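Lab 6: Comparing two fingertips on the hand-held gripper
Course notes, Arvid Isaksson

In this lab each group tries the same gripper body with two kinds of fingertip, and decides which one they would choose for kitchen tasks. Please read the notes before you come, also if you took the July short course. The tasks are not the same.

The two fingertips

The first is the Grandmont tip, a slender finger with black rubber at the end. The second is the Kotian tip, which is wider and softer, and bends around the object. Both fit on the same mounting plates with 2 screws. Do not tighten them too hard. The plates are printed in our own workshop and the threads wear out quickly.

After you change the tips, close the gripper slowly one time and look if the ends meet evenly. If one tip stands higher than the other, loosen it and begin again. A small error here will spoil all your later results, and you will blame the wrong thing.

Working inside a small oven

Most of you were comfortable with the open table in Lab 5. A closed space is more difficult. The fingers must go in almost straight, the walls are close on both sides, and the wrist camera sees its own fingers in the middle of the view. Colours also change, because the light on the table is warm and the control panel stays dark.

With the rubber tips, come toward the dish from the front and keep the fingers a little apart until the rim is between them. Watch the wire rack to the right of the dish — there is a white cord looped over its upper corner, and a finger can catch it when you pull back.
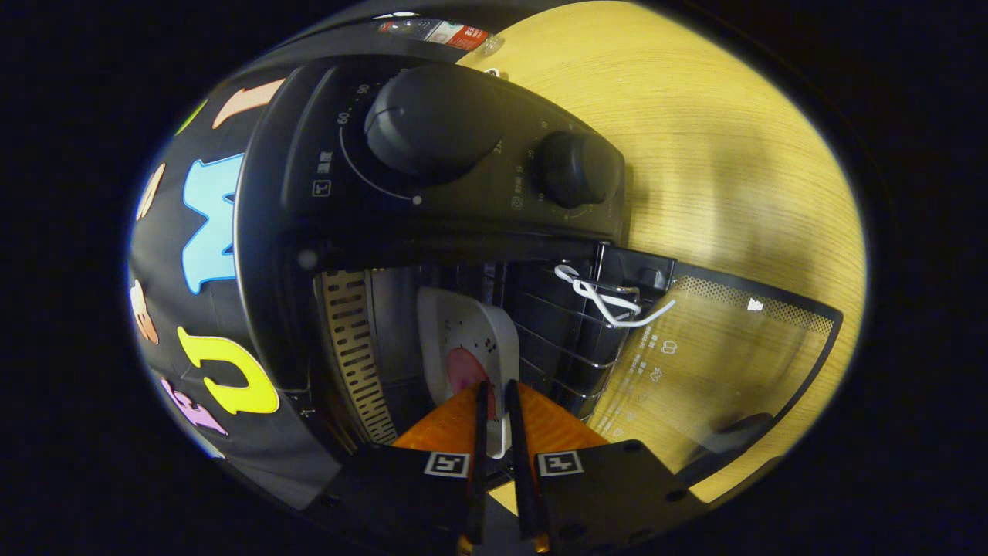 What to record

Each group makes 11 trials with each tip. Write down the tip, the start position, and one word for the result: held, slipped or touched. "Touched" means that the gripper hit a wall or the rack, also when the dish was held well.

The Vutine logger saves up to 800 images per trial. If you stop early, save the file anyway and mark it as short. Old files from Prultex, the program we had last year, do not open in the new logger.

For the report

Compare the tips in your own words, in one page. I am more interested in where each tip failed than in which has the better score. Add a short note about the camera view — could you see the rim at the moment of closing, or did you guess?

Reports go in the box outside room 1503.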